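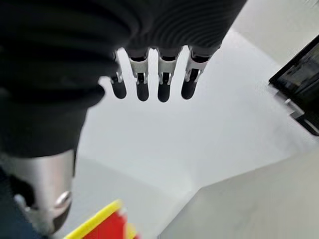 **Teaching by hand, and what it costs**

Annapurna Warrier's group at Limton has spent the spring driving a robot hand by remote control, and in the February issue I promised to go and see whether the thing was as good as the talk. I went. I have come back less rude about it than I expected to be, and still not convinced.

The pitch is simple enough. Programming a robot to pick up a box takes a skilled person a long time, and then the box changes and you start again. So you don't program it. Somebody puts on a glove, watches a screen and does the job through the robot, over and over, while everything is recorded. Feed enough of these recordings to a learning system and the robot is meant to do the job alone, including with boxes it has never met. Itum, who supply the glove and the software that goes with it, put this on their leaflet as "show it once". I asked Prakash Rao, who does most of the showing, how many times he had shown it. He laughed and said 262, for the one task, and he would like 2000.

The task is to lift a small flat box from a white surface and put it down somewhere else. That is all. I don't say so to be unkind, as everyone has to begin somewhere, but readers who have been told that robots will be packing their orders by Christmas should know where we are.

I had a go myself. The delay between my hand and the robot's was short, but long enough that I kept overshooting. The harder thing is that you feel nothing. With your own fingers you know you have hold of a box before you have looked at it. Through the glove you have to guess from the picture, and the view from the wrist has a good deal of hand in it: four fingers with silver joints and black tips hanging down from a thick ribbed sleeve, and the box somewhere low down, a blur of red and yellow when the arm is moving. I squeezed too hard, then not enough, and then I pushed the thing across the surface like a man looking for his glasses in the dark. Rao told me my first 13 attempts would be thrown away. I thought that was fair.

It does raise a question I couldn't get a straight answer to, though. Who decides which attempts are good? At the moment Rao does, and he is also the person making them. He keeps the smooth ones. A learning system given only smooth ones has never seen a fumble put right, and fumbles are most of what happens in a real packing room. Warrier agreed this was a weakness and said they had begun keeping the recoveries as well, marked separately. Revathi Iyer, who looks after the recordings, would like to keep everything and sort it out later. She and Rao have plainly had this argument before, and I left them to it.

Then there is the matter of whose way of doing things the robot learns. Rao comes in from above with his fingers pointing straight down. Isabelle Melnyk, who takes over when he needs a rest, likes to tip the box up by one edge first. Both work. Mixed together, the early version of the system apparently tried for something halfway between the two and got neither. They now record the two of them under different labels. Fine for two people, but Itum's leaflet talks about "a whole workforce of teachers", and I would like to hear what they do about that.

I also asked about the other method, where you take hold of the arm and walk it through the motion. Bienvenido Yap did it that way for years at Shenoy, and he still prefers it. You can feel the weight of what you're doing, he says, and you learn quickly where the arm doesn't like to go. The trouble is the hand. You can steer an arm with your own two hands, but working four fingers at the same time is another matter, and your own arms end up in every picture. So for this kind of hand it's the glove, and he accepts that – without much grace.

How well does it do by itself? On the afternoon I visited, the trained system was given 17 tries with nobody in the glove. Warrier asked me not to print the score, on the grounds that the next version will be better, and I have agreed on condition that I can print the next one whatever it is. What I will say is that it was more than I'd have bet on beforehand, and that two of the failures were odd. The hand closed with great confidence on nothing at all, lifted it and set it down.

So: worth watching, not worth buying. If a salesman from Itum or anyone else tells you a machine can be shown a job in an afternoon, ask how many recordings that afternoon holds, who made them and who threw out the bad ones. Ask too what happens when you move the lamp. Zostness have said they will lend the group a second glove over the summer, and Warrier wants people with no experience at all to try it. Names to Revathi Iyer, please. Flat shoes, and allow two hours.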